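The Case for a House That Smells Like a House

My sister-in-law has a plug-in air freshener in every room, including the laundry room, where it competes with the detergent, and the garage, where it competes with the car. You walk from the front door to the kitchen through four separate climates. There is a vanilla zone. There is something in the hallway called Linen Sky, which smells like neither. By the time you sit down to eat you've been through so much weather that the roast chicken doesn't stand a chance.

I bring this up because it is November and the catalogs have started coming. The Trekovdale catalog got here first, as it does every year, with 66 pages of things to burn, melt, spray, plug in, or hang off a doorknob. I read it cover to cover, standing at the counter, with the attention other people give to election coverage. I have opinions about it. The main one is that we have stopped letting our homes smell like anything that goes on inside them.

What a house is supposed to smell like

When I was growing up you could tell whose house you were in with your eyes shut. Ours was onions, floor wax, and dog. The Batistas next door were coffee and ironing. Jucélia Batista ironed everything, including dish towels, and the steam got into the curtains and stayed there until spring. I still can't pass a dry cleaner without wanting to be handed a cookie and told to wipe my feet.

Did it always smell good? No. The dog was a big part of it. When my father made fish stew you could follow it up the stairs and into the linen closet, and for a couple of days you dried your face on it. But you knew what you were smelling and you knew when it would be over. Fish stew has an ending. A plug-in has a refill.

The trouble with covering one smell with another is that the first one doesn't leave. It moves over. I once stayed in a rental cottage where someone had dealt with a damp closet by putting three cinnamon brooms in it, and what I got for the weekend was a closet that smelled of damp and cinnamon, like a bakery with a plumbing problem. My sweater carried it home.

On the subject of candles

I am not against candles. I own several, one of which cost more than the lamp beside it, and I've never lit that one because I am waiting for an occasion that deserves it. We had a wedding and two graduations and it sat there.

What bothers me is the names. A candle used to be called Lavender and you bought it if you liked lavender. Now they are called things like Cabin Letter and Second Sunday. The Domby people sell one named Borrowed Cardigan. I went to the store to sniff it, which took some asking because the lid was taped down, and it smelled like soap. It was perfectly nice soap. I have soap at home, at the sink, where it also cleans things.

The clerk told me there were notes of woodsmoke at the back. I went in again for the woodsmoke. She said it comes out more once you've burned it for 16 hours, and I thanked her and bought a dish brush.

The orange peel question

Whenever I complain about this in company, somebody tells me to go natural. Simone Damasceno, a friend of long standing and a better housekeeper than I will ever be, keeps a bowl of dried orange peel and cloves on her windowsill and swears that it perfumes the downstairs. I love Simone. I have put my whole face in that bowl. It smells of orange peel and cloves from a distance of one inch, and from two inches it smells like Simone's downstairs, and I happen to like that smell a great deal. It's mostly toast.

She gave me a jar of the mix in May, which I thought was early, and I did my best with it. I stirred it. I moved it nearer the radiator, then remembered that the radiator was off. Eventually the cat knocked it down behind the bookcase, and that corner of the living room has been faintly Christmassy ever since, so I suppose I owe the cat an apology.

The natural people and the plug-in people have more in common than either side would like. Both believe the air in a house is unfinished and needs something added. I think most of the time it needs something taken out, and the something is usually a sponge.

What I do, for anyone who cares

I open a window. In the morning I open one at the front and one at the back, and I leave them that way for as long as it takes to drink a cup of coffee. Yes, in winter too. You will be cold. Put on a cardigan, borrowed or otherwise.

I wash the kitchen trash can, the can itself and not just the bag's good intentions. I throw out the sponge before it has a personality. I pull the drain cover and look at what's under it, a job I'd rank somewhere near the dentist. I own a box of baking soda from the Caldeira market that I keep in the refrigerator, and I replace it when I can no longer remember buying it.

And then I cook something, or I don't. If I bake bread the place smells of bread. If I've been painting a shelf it smells of paint, and anyone who visits can see the shelf and put two and two together. 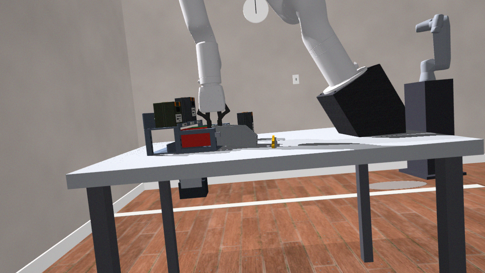 But what about guests?

This is the real argument for all of it, and I'd rather have it out in the open. We scent the house because people are coming and we're afraid of what they'll think. I understand the fear. You can't smell your own home, any more than you can hear your own accent, and the idea that others can is a little chilling.

So I asked. I went around to friends and had them tell me, on their honor, what my house smells like. The answers were books, cat, and garlic. One said pencils. I was braced for a lot worse, and I'll admit that I was hoping for a lot better, but I have come around to pencils. I'd buy a candle called Pencils, and I expect Lellel will have one out by next year at a price I'll be rude about.

My sister-in-law has us over again for Thanksgiving. I've already been told there is a new one for the dining room, with a motion sensor, that lets out a puff of Harvest Hearth each time somebody walks by. There are going to be a lot of us, and it's a narrow room, and the person nearest the sensor will be me. I plan to stay very still and ask other people to pass the potatoes.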